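I want to share one thing I read this week, because I think it is useful for people who work with rapid tests. I will try to keep it short.

The paper is about RSV, the virus which gives small children a bad chest in winter. A group led by Solange Coutinho has made a paper strip that changes colour when it finds the genetic material of the virus. They call the strip Skenanard.

The usual lab test needs a machine and a person who knows it well. For the strip you put the swab in a small tube, keep it warm, then dip the paper. The answer comes in 31 minutes.

They tested 650 nose swabs, all collected in November at the children's clinic in Meireles. Each swab was also tested in the lab, so there is a result to compare with.
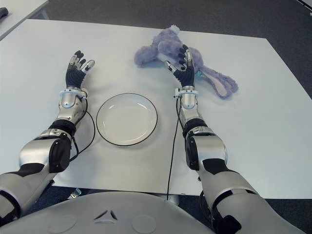
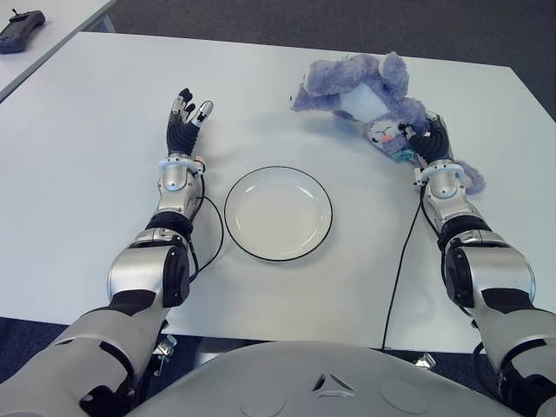
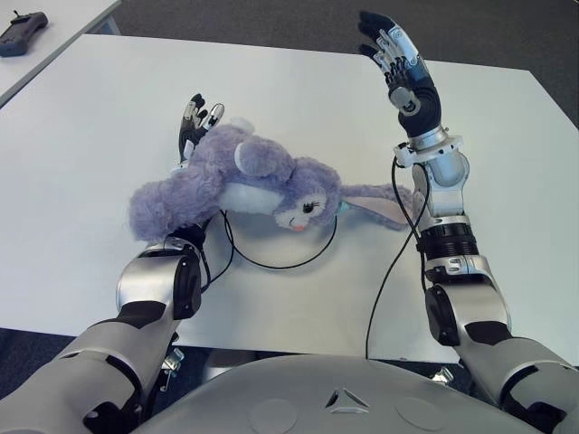

The purple soft toy on the white table, three pictures

Now the part I like less. When there was only a little virus in the sample, the strip often missed it. The authors say this openly in the discussion, but the abstract is more cheerful than the table on page 2.

Also, 600 of the swabs were frozen before testing. In a real clinic they would be fresh. I do not know if this makes the result better or worse – the paper does not say.

Gleice Andrade asked me if the strip can tell RSV from flu. No, it looks for one virus only. A second strip for flu is planned, but I found no data for it yet.

It is a preprint, posted Dec 1, 2023, so no reviewer has checked it. Please do not change anything in your clinic because of it.

If somebody has worked with freeze-dried reagents in a hot place, please write to me. They kept theirs in a fridge, and we do not always have one with free space.

Correction to my second post: the first author is Tainá Magalhães. Solange Coutinho leads the group. That was correct, but I should have named both.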